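Week three with the Platon starter kit from Atitz, so a few notes for anyone thinking of ordering one. We're on the 40-hour trial plan, which covers remote setup help and the grasping software. The arm isn't included. You bring your own.

The kit came in two boxes. Mount adapters, cables, a license key on a card, and a printed quick start guide. The guide is good up to page 3 and then assumes you already know their calibration tool. Ermanno Marino got us past that part in one afternoon.

Calibration took 52 minutes the first time. Second time was a lot quicker, since the software keeps your old poses and lets you reuse them. Save them under a name you'll remember. Ours are all called "test."

Support is by chat or scheduled call. I booked a call for Wednesday and got Ayodele Isah, who had read our logs before we started. She found a wrong tool offset I had typed in myself. Fixed, and the gripper stopped closing high.

What I don't like: the task editor. You can't copy a step from one task to another. You rebuild it by hand. Ogunleye's package does this with a right click, and it's the older product.

Also, the license is tied to one laptop. Moving it to another machine means a support ticket. Fine for us, a pain for a bigger lab.
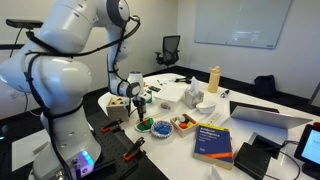

The part of Platon I would pay for is small-object picking. Setup is on a long white table and I don't clear it for the software's sake. The round plate with the green and red toy pieces is under the fingers, the blue ones have their own dish next to it, and there's a box of mixed shapes to the right. You teach a pick area by jogging to its corners, and each area keeps its own approach height.

Price after the trial is per arm, billed yearly. They quoted us the same rate the Ornside people got, so I don't think there's much room to haggle.

Would I renew? For one arm, yes. I'm asking for the copy step first.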